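Sinaven Opens Home Kitchen Collection for Robot Learning

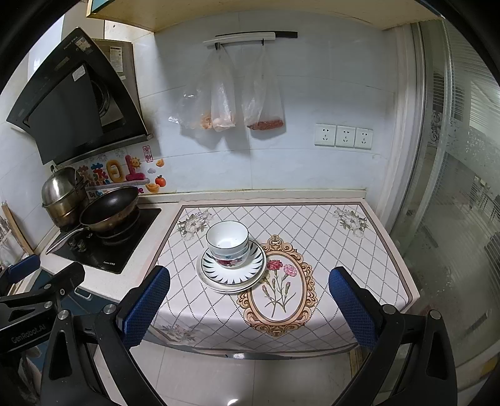
Stacked bowls and plates on a kitchen table, between the blue pads of the grippers.

24th December – Sinaven has begun recording household tasks in home kitchens for Trutum, its learning system for robot arms. People do the work with hand-held grippers, and each recording becomes an example for training.

The company has collected 1,596 examples in 74 homes since October. Tasks include stacking dishes, clearing tables and putting bowls away.

"We want ordinary kitchens with the things people keep in them," said Kwan-ho Chang, who leads collection at Sinaven. "A lab table gives you one kind of clutter."

Sinaven plans to add 500 homes next year. A first set of 1,000 examples will go to research partners in the spring.

Contact: Tien-fu Huang, Sinaven Press Office
© Sinaven. All rights reserved. | Back to top

Related news
Sinaven and Suden Sign Data Agreement
Wei Joins Trutum Partner Program

This site uses cookies. Accept | Settings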